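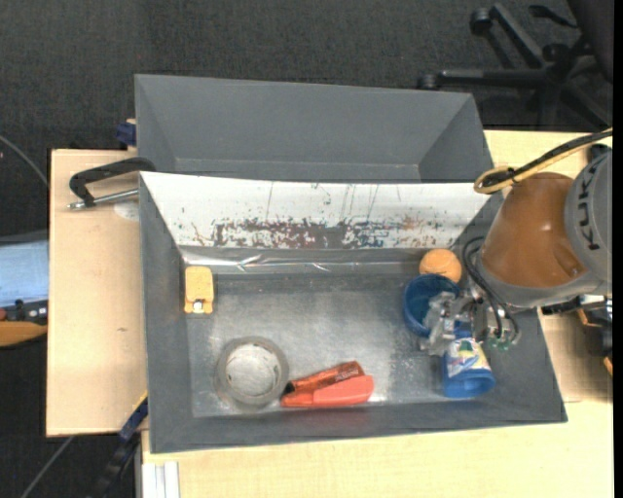 CLUB CRICKET

Boards > Regional Leagues > Widasgate T20 > Rules and Registration

Thread: Keeping three players from last season

mula_end
Has everyone seen the new squad rules? Each club in the Widasgate league can keep three players and everyone else goes back in the pool for the April draft. Last year it was 5. We lose most of our bowling if this goes through as written.

HBansal
It is already through. Clubs voted in October 2020 and Plakosau was the only one against. I was on the call. The idea is to stop two clubs from sharing the title every year.

mula_end
I know what the idea is. My problem is that Mula spent four seasons bringing on juniors and now other clubs can pick them up for nothing.

deep_square
Juniors are exempt if they came through your own under-17s. Read section 2.

mula_end
Only until they turn 20. Two of ours are past that.

Hatsue Y.
I score for Olaniyan and I am in favor. We finished last three times running. We had 41 all out against Plakosau and the game was over before tea was put out. People stopped turning up to watch, and then players stopped turning up to play.

plak_opener
That 41 was on a bad pitch, to be fair. We only got there six down.

Hatsue Y.
Five down. I have the book.

plak_opener
Fine, five down. I still think the draft is wrong for a club league. People play where they live and where their friends are. If I get drafted by Olaniyan that is 40 minutes each way, and I would sooner take the summer off.

HBansal
You can decline a pick once. After that you sit out until the midseason window.

deep_square
Is the fee per player or per club? Our secretary says 400 per club and somebody else told me it had gone up.

HBansal
400 per club, same as before. Registration forms go to Mirela Batista, not to me. Please stop sending them to me.

Danilo T
Question on keepers. If we retain our captain and he is also the keeper, does he take up one place or two?

HBansal
One. There is no separate keeper slot.

mula_end
So who is everyone keeping? We will go with Hòa Huỳnh and two of the seamers, and hope nobody bids for the left-armer.

plak_opener
Everybody knows about the left-armer.

Danilo T
Who is the left-armer?

Related threads
Midseason window: how replacements work
Under-17 exemption, section 2
Covers and rollers at Olaniyan
Umpires needed for April friendlies
Plakosau second XI fixtures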